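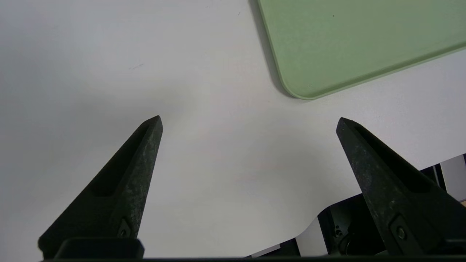
Friday, ten past four, the Westthorpe ferry terminal. Cold. The kiosk has a queue out past the bike racks and most of it is ordering the same thing – a small brown bottle of Drenance, no glass.

Five years back you couldn't have given the stuff away. Bitter herb soda, sold since 1999, drunk mostly by people who were already retired when it launched. Virág, the family firm that makes it, had a loyal base and a shrinking one. Supermarkets kept moving it down a shelf. Then down another.

So what changed? Not the recipe. Same bitterness, same slightly muddy color.

The firm's first idea was the usual one. Younger label, fruit flavors, a party tent at the summer festival in Jernby. It bombed. Regulars hated the mango. The kids in the tent took the free bottle and left it on the grass, half full. Two flavors were dropped before the leaves turned.

What came next was cheaper and a bit odd. Somebody in sales noticed that the ferry kiosks outsold every store in town, per square foot, and only on the evening crossings. Commuters. People with a 43 minute ride and nothing to do with their hands. They didn't want refreshing, they wanted something that said the workday was over and wasn't a beer.

That became the whole campaign. No TV. Posters on the boats, the walkways and the parking lot stairs, all with one line: "Off the clock." Nothing up before the afternoon – the posters were on rollers and the morning side was blank. Blank! The ad agency apparently had to explain that to the printer more then once.

Price went up too, by 20 cents. Sales people were nervous about it. They needn't have been, the kiosks ran dry in the first week of December and trucks had to come over from the Jernby warehouse.

The supermarkets called after that. Virág said yes to a few and wants the bottle by the checkout or not at all. Some chains walked. Fine, says the firm, for now.

Whether it travels is another question. Inland towns have no ferry. There's a trial on commuter trains coming, same rollers, same line, and the early word from from the station kiosks is mixed. Mornings sell nothing. Evenings are okay.

At Westthorpe the boat's in. Queue's still there.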